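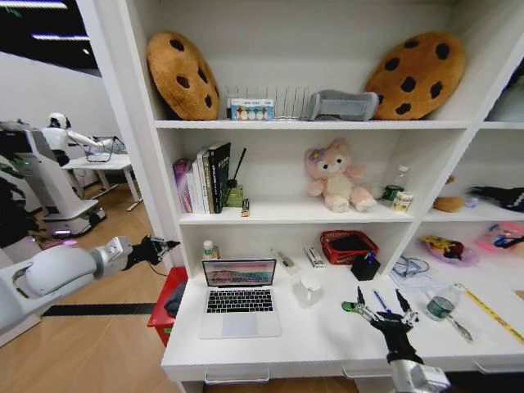 Desk and shelf rig, both arms in, right hand over the pen and the green clip. September, second week of the Honar trial.

Right, writing this up before I forget it all, because last time I left it till the end of the month and Ming-te had to reconstruct half of it from the chat messages (sorry again).

So the thing we're supposed to be deciding is whether to take the Honar tidy-up package after the trial ends. Package meaning the arm control software, the grasp library, the remote support hours and the calibration visits. The arms stay whatever happens, those are ours. Ermanno wants a yes or no from me and I keep giving him a "mostly", which he is very patient about.

Started at 9.20 with a cold boot. Software came up on the second go. First go it complained about the left wrist and then stopped complaining when I restarted it, so I've logged that and sent it to their support address. Reply came before lunch, very friendly, asked for the log file I had already attached.

Then the small items set, right arm only. Pen to holder, 20 attempts, no help from me apart from putting the pen back each time. It got 15, so 5 misses, and all the misses were the same miss! It comes down nicely, closes, lifts, and the pen swings round to point at the ceiling lights and then won't go in the holder. I think it's gripping too near one end. Ming-te thinks the grasp is fine and it's the approach to the holder that's wrong, and we went back and forth on that for longer than either of us would like to admit. Will try with the clip tomorrow, which at least doesn't swing.

I do like how it behaves near the glasses. I'd been dreading the glasses. You can mark an item as "leave alone" in the Honar panel and it plans round it, and it went the long way every single time I asked it to pass that corner. Slow, mind you. One pen move with the detour took 37 seconds and I could have gone and put the kettle on. But I'd take slow over bent frames any day.

Shelf work with the left arm next. The pink bear is still the easiest thing on the whole unit, I could watch it pick up that bear all afternoon. Soft, fat, sits in the middle with a bit of space each side. The cookie cushions up top are another story. The library has an entry called "cushion, large" and it clearly expects something square lying flat, so with a round one standing on its edge it pokes the front, the cushion tips back, and then the arm waits politely for a person. Three tries, three polite waits. Ermanno asked whether we could just lay them down. We could, but people's cushions don't lie down for you, and the Zesedholm job is going to be full of soft things stood on end.

Books I left for another day. The row is tight and I want the thinner fingertips on before I try pulling one out. They're in the drawer from the Valentini order, bottom one, under the cable ties. NOTE TO ME: the screws for them are not in the bag, they're in the jam jar.

A few things about the service side while I remember:

The panel is good. Properly good. My only moan is that the undo button sits next to the stop button, and I've hit the wrong one twice now.

Support hours run on Pletville time, so if something falls over after four we're on our own till the next morning. Not a disaster but Ming-te does most of her runs in the evening.

Adding your own item to the library took me 62 minutes for the mug, start to finish, including the bit where I had to do the scans over again for the handle. The brochure says "in moments". Hmm. I expect the second one goes quicker now I know where everything is.

Their calibration visit was great though, no complaints. The chap was in and out, explained what he was doing, and left us a printed sheet that I have already spilled tea on.

Where I am with the decision: I'd keep the software and the visits and drop the bundled library updates, if they'll sell it to us split up like that. Ermanno is going to ring and ask. If they say all or nothing then I want another go at the cushions first, with them on the phone while I do it.

To do - clip runs, right arm, same number as the pen. Thin fingertips on the left. Ask Ming-te for her evening logs. Find out if "cushion, large" can be edited or if I have to make a fresh entry from scratch. Refill the jam jar.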